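Stockroom check – Akside shop, March

Fire exit: clear. Keep the 40-inch gap by the door.
Extinguisher: tag in date, bracket tight.
Ladder: one foot worn. Do not use until replaced.
Shelving: top shelf over the 100 lb limit – move the boxed stock down.
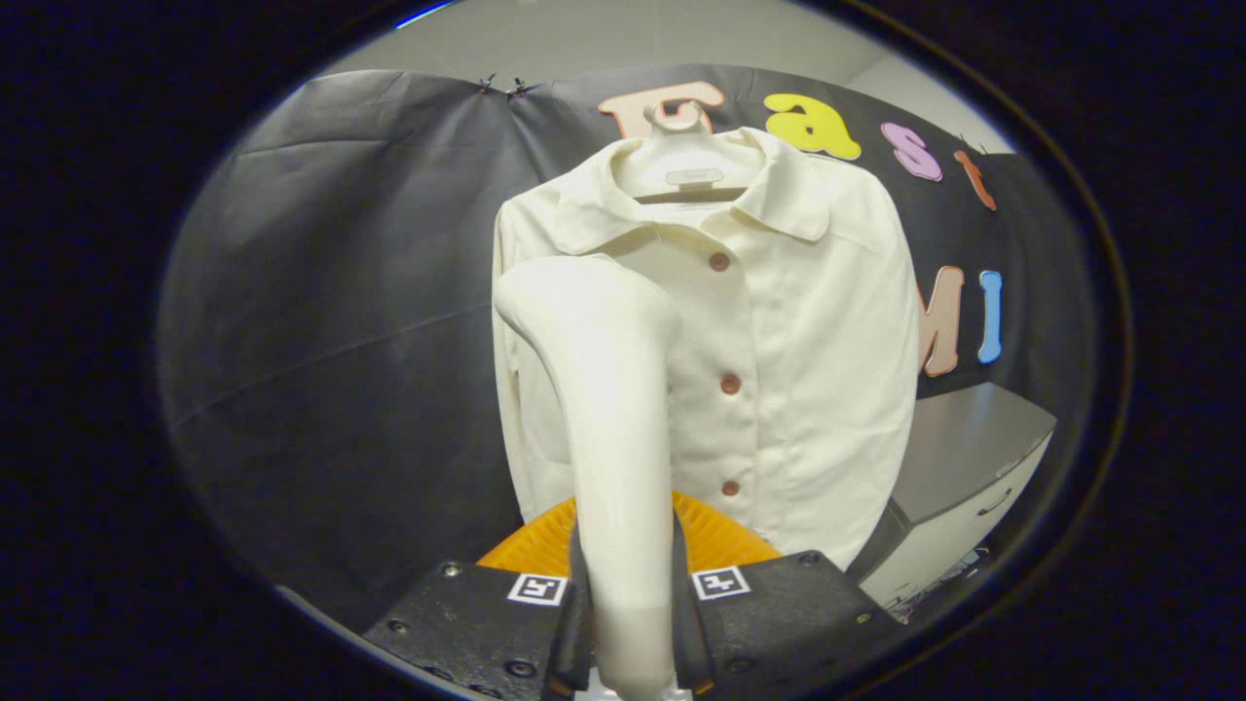
Dorota Sowa

Hanging stock: plastic hangers OK, no cracked hooks reported. Rail bolts need retightening.
Steamer: cord fine, plug warm after use. Send to Temden for testing.
Lighting: back tube flickers. Open.

Recheck ladder and plug before the spring delivery.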